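Stemis Robotics Project: Kitchen Helper
Philomena Dankwa and Yogesh Nautiyal, Nenstead
June 18, 2021

We wanted our arm to work around ordinary kitchen things, and we loved every week of it! Yogesh wrote the control code and I did the gripper pads (three designs, the last one in soft rubber). In May we ran 50 practice reaches on plastic cups, and 30 of them ended in a clean grip, far better than we'd hoped.

Next came the table with the black Philips rice cooker, which is so shiny that it mirrors the room.

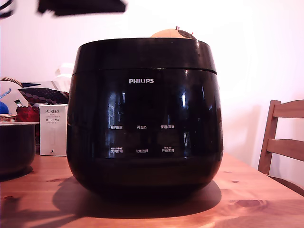 What was the hardest part of the code?
Getting the arm to slow down before it touched anything. Yogesh rewrote that bit three times, and the last version is lovely and smooth.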